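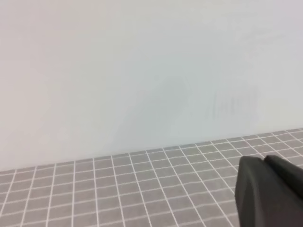 Off-white: which one, and does it matter

gritty_primer
Going in circles on paint for a long north-facing hallway. I've narrowed it down to three. Tralance makes one that's a hair gray, Nirier makes one that's a hair green, and the hardware store in Innes will mix me a generic for a good deal less. My spouse says they're all white. My spouse is not helping. The hallway has one window at the far end and a ceiling light that came with the house and should have left with the previous owners. What would you use?

mudroom_mike
Your spouse is right. Buy the cheap one. Spend the difference on a decent roller cover, which you will see the effects of every day.

latexandlace
Your spouse is wrong and so is Mike. North light goes blue. Anything with green in it will look like a dentist's office by mid-afternoon in January. I painted a landing with the Nirier and spent the whole winter waiting to be called in for a cleaning.

mudroom_mike
I've done rentals for years and I have never once had a tenant move out over an undertone.

latexandlace
Did you ask?

pale_ale_77
What bulbs are in that ceiling light? Half of these threads are bulb threads wearing a paint costume. Swap in something warmer before you buy anything. I repainted a den twice before it occurred to me to look up.

gritty_primer
Bulbs are whatever was in there. One of them hums.

sheenqueen
Sheen matters more than color in a hallway. Flat hides everything and also keeps everything: bike handle, backpack, dog. Eggshell wipes better, but with a window at the end you get light raking down the whole length, and every patch you thought you sanded will introduce itself. I went with matte scrubbable and it's held up okay. Touch-ups still flash if you look at them sideways, and guests do, for some reason, look at them sideways.

mudroom_mike
Flat. Keep a quart back and dab. Takes five minutes.

sheenqueen
Dabbing is how my stairwell got its constellation.

drywall_dropout
Somebody has to bring up prep, so I will. If the walls are patched anywhere, prime the whole thing and not just the patches. New joint compound drinks paint and you end up with dull islands. I skipped this once to save a Saturday-sized chunk of my life and gave back 80 dollars and two more weekends.

pale_ale_77
Seconded on primer. Also pour all your cans into one bucket and stir. Two cans of the same color are cousins at best, and a long wall is where you find out.

gritty_primer
There are patches. There are a lot of patches. The previous owners hung things with confidence.

latexandlace
Then get sample pots and paint big pieces of poster board, two coats, and move them around. Don't paint samples straight on the wall or you'll be looking at the old color right next to them and it throws everything off. Lean one at the window end and one at the dark end. Check in the morning and again at 9 at night.

mudroom_mike
Or you could be done by then.

undercoat_ursine
Has anyone used Drundeck? My store switched to it and the guy at the counter swears it covers in one coat. He also swore that about the last brand.

drywall_dropout
Used it in a closet. Two coats. It was a nice closet afterward but it was two coats.

sheenqueen
One coat is a thing that happens to other people.

undercoat_ursine
Noted. There are 500 whites in their fan deck, by the way. I got as far as "Quiet Flour" and had to sit down.

gritty_primer
Update. I changed the bulbs, and the hallway is now a completely different color from the one I've been complaining about. The humming has also stopped. I put poster boards up with all three samples and left them for a few days. The Nirier did go green, as warned. The Tralance and the generic I couldn't tell apart until I wrote on the backs.

mudroom_mike
So you're buying the cheap one.

gritty_primer
I'm buying the Tralance.

mudroom_mike
Why

gritty_primer
I already told my spouse there was a difference.

latexandlace
There is a difference. Get the matte, and prime first.

pale_ale_77
What are you doing for the trim?

gritty_primer
White, I think.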